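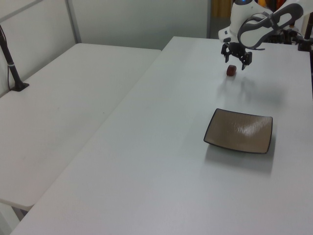 Chin-lung Wu told us in the June survey that he had stopped using the Clindton branch because the doors were locked by the time his shift let out, and that he would come back if the library stayed open until 8:00 p.m. even two nights a week. Many of the written comments from Clindton said much the same. This report covers the first half of the Tutmont Libraries evening hours grant.

Hours and staffing

Clindton and Su Street have both moved to an 8:00 p.m. close on two nights a week. Su Street started on schedule. Clindton started three weeks late while we waited for the county to approve the second part-time clerk position. Both positions are now filled. We have kept the Saturday morning hours as they were, although the original plan called for cutting one hour at Su Street to balance the payroll.

Use

Evening visits across the two branches came to 1874 for the period. New cards issued after 5:00 p.m. came to 391, most of them at Su Street. Clindton is slower. Its evening visits are mainly holds pickup and printing, and people tend to stay a short time. Su Street draws students who use the study tables until closing. We had expected the reverse.

Homework help

The homework table at Su Street ran for 14 evenings and logged 191 sign-ins. Math is the most common request by a wide margin. We have one tutor who can handle algebra two and above, and when she is out we turn students away or send them to the online service. We are looking for a second.

Problems

The Clindton parking lot lights failed twice. The landlord replaced a timer the first time and a breaker the second. Staff now leave in pairs.

The Cornura scheduling software does not handle split shifts well, so the clerks' evening hours are still entered by hand. This takes the branch manager part of a morning each pay period. Cornura's support desk has the ticket — no fix date yet.

Spending

Wages are under budget because of the late start at Clindton. Printing is over, mostly from a second run of the door hangers after the first run listed the wrong closing time. We ask to move the unspent Clindton wages into tutor pay for the second half. A revised budget sheet is attached.

Next period

We will repeat the patron survey at both branches and add a question on bus times, as the last route 6 bus leaves Clindton before closing.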